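Publisher promises "complete" folk tale collection, with gaps

2026-08-23

Plernamex has announced a new printed collection of animal tales from the Javulstead area, which it is calling the first complete edition. Readers may want to wait before clearing shelf space.

The book holds 36 tales. Of those, 18 have already appeared in the publisher's own school reader, which came out in May and is still on sale. The announcement does not mention the overlap.
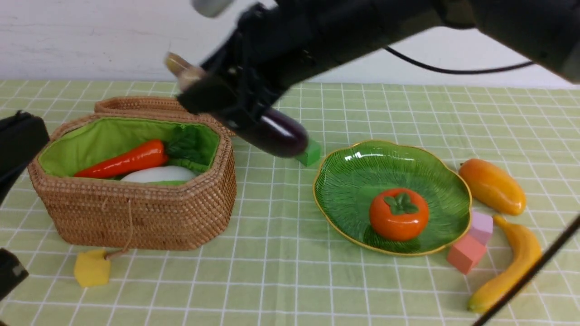 An eggplant held over a checked tablecloth.

Editor Heriberto Alvarado says the texts were "restored to their oldest form." It is a large claim for stories that were passed along by word of mouth, and the sample chapter gives no sources for any of them. The tale of the fox and the miller ends with a moral in rhyme - a tidy one, in very modern English - and there is no note on who wrote it.

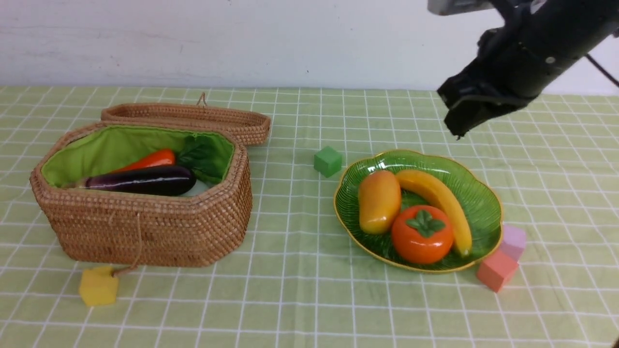

Then there is the Kováčik notebook, a handwritten set of 20 tales long thought to be the best record of how the stories were told. Plernamex says it was "consulted." Asked how many of the 20 made it into the book, the publisher said a full list would follow. None had arrived by the weekend.

A rival edition from Dendeck, with notes and variant endings, is also planned. It has no release date and, so far, no named editor.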